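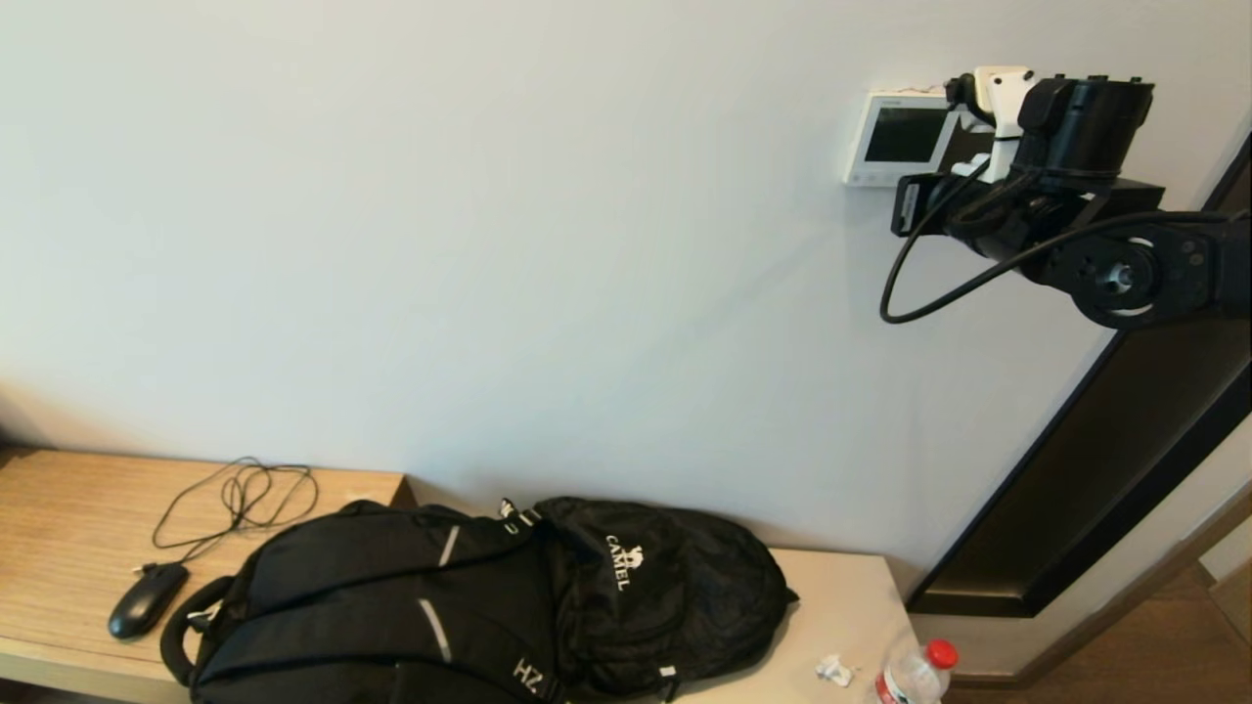 How should a small office prepare its people when a robot arm comes to work next to them? We are 17 in the firm, and since August we have one arm learning small handling tasks on our side of the room. My colleagues are not against it, but the habits are hard to change. Bags still go down wherever there is a free surface, and a black backpack lies on the bench with a mouse and its cable beside it, while the arm hangs over the same side of the room. I would like to make rules which do not feel like punishment.

Clirnell
Tuesday, October 4, 2022

Nuala Foley
At Heffernan, where I work, we had the same problem. We gave each person a hook near the entrance, and we agreed that the 2 colleagues on shift with the arm may ask anybody to clear the surface. It took 3 weeks before it became normal. Please let the staff write the rules themselves — they will follow them better.

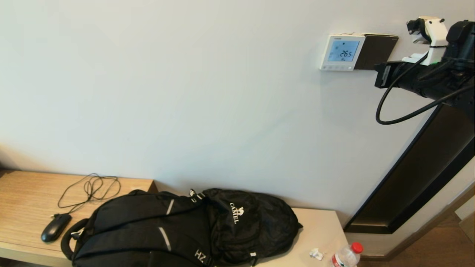 Will somebody lose hours because of the arm?
In our case the hours stayed the same, but the duties changed. Less lifting, more checking and more writing of notes. I advise you to tell people this early and on paper.

Undance
Just put tape on the floor. Worked for us.

Jernex
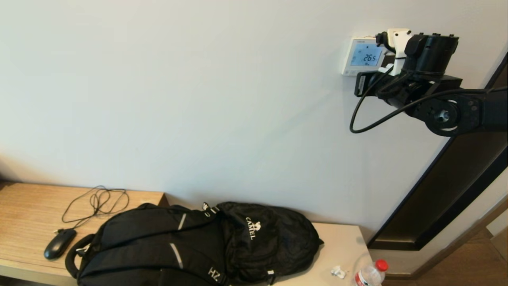 Comfort is also part of the change, and it is easily forgotten. A person who used to walk and carry all day now sits and watches, and he feels the room differently. With 26.5 on the thermostat, as on your wall, my team would already be discussing it. We decided that the people sitting with the machine choose the setting. It is a small thing, but they had lost some control over their own speed of work, and they were glad to have this one. About the tape I agree with Undance, only it does not help with benches.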